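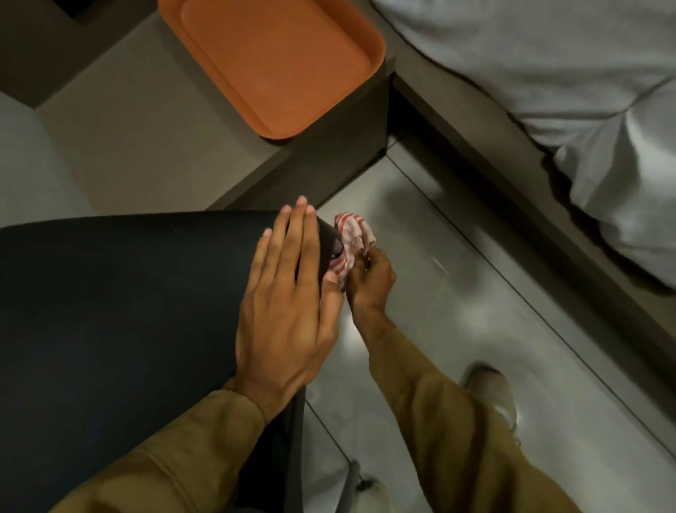 Hondia is hiring a cell technician to look after the bedroom cell at its Meddale test site. The cell is a furnished room with one mobile manipulator, an overhead sensor rail and a charging dock, and the robot works among ordinary furniture all day. Much of the job is keeping that furniture in a known state, because dust and smears change what the cameras read. The black seat by the bed gets one hand flat on the padding to hold it steady and the other working a striped cloth along the far rim, out to the corner where the arm's fingertip pads tend to leave marks. If you think that kind of work is beneath a technician, this is the wrong position.

Position: Cell Technician, Bedroom Cell
Location: Meddale (on site, no remote work)
Hours: full time, early shift
Reports to: Anatole Chevalier, cell lead

What the job covers

Start of shift. Bring the cell up from the main isolator, check both emergency stops and the door interlock, and read the overnight fault log before enabling the drives. Home the arm. Run the short calibration against the wall target and record the offset. Anything outside tolerance goes to the cell lead before the first run.

Between runs. Put every object back to the start layout on the sheet, including the tray. Wipe touched surfaces. Straighten the bedding only when the sheet says so, as some tests call for it rumpled. Log the reset time.

Service. The arm gets a grease and belt check every 200 run hours. The drive base is on its own schedule. At the last service the cell stood at 1,987 run hours on the original wrist joint, and replacing that joint will be one of your first larger tasks. You will do it from the Prinovik service manual with a second person present.

Repair. Expect cable wear at the elbow, worn gripper pads, and bumper switches that stick. You should be able to trace a fault with a meter and decide whether it is wiring, a sensor or software before you ask for help with it.
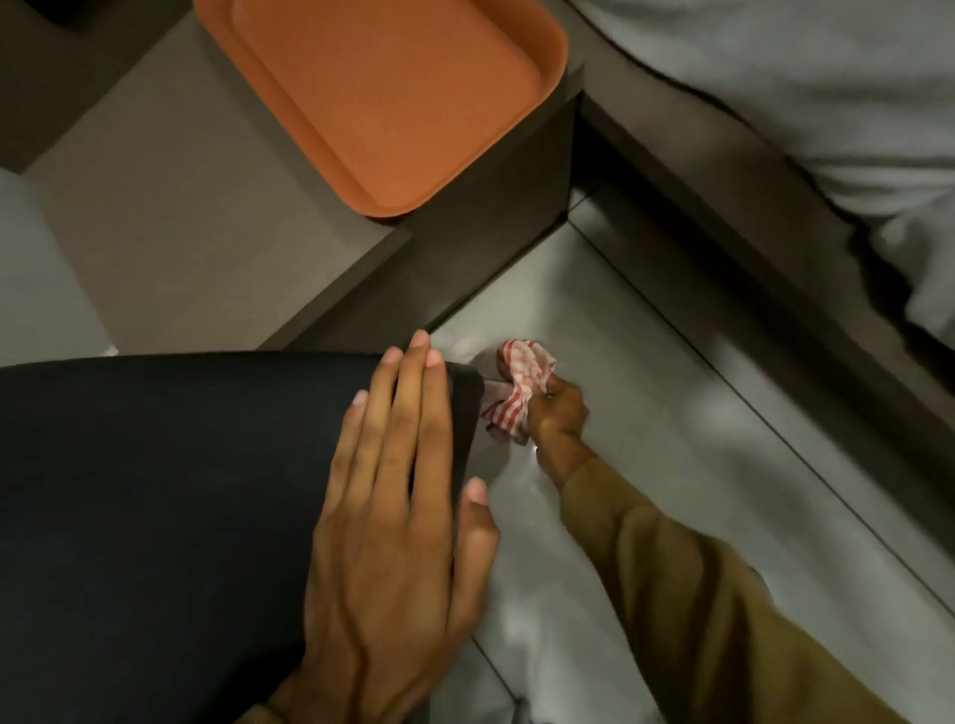

Floor care takes more time than applicants expect. The drive base measures its travel partly from wheel rotation, and grit or polish on glossy tile makes it slip and lose position. A mop handles the open floor. The narrow gap at the foot of the dark grey cabinet is done by hand, with the cloth bunched in a fist and pressed down where the tile meets the cabinet base. Fault 351 on our controller is a position mismatch, and a dirty patch of floor is the first thing to rule out. Use the cleaner on the approved list and no other — a product with wax in it cost us most of a week last December.

What we are looking for

A trade certificate or diploma in mechatronics, electrical or a related field, or equivalent time on the tools. At least four years working on industrial or mobile robots. Confident reading of wiring diagrams. Lockout training, current or able to be renewed. Tidy written logs. The work involves bending, reaching and kneeling on hard tile for short periods.

Experience with the Hjaltadóttir motion controller is useful. We will train a good applicant who has not used it.

What we offer

Paid training, tool allowance, safety footwear and a fixed shift pattern. There is an on-call roster, shared across the site, and call-outs are paid at the overtime rate.

How to apply

Send a resume and a one-page account of a fault you traced and repaired, with the readings you took and the order in which you took them. Address it to Anatole Chevalier, Hondia, Meddale site. Applications close 22/04/2026. Shortlisted applicants will be asked to complete a practical session in the cell — a cold start, one full reset and a planted wiring fault.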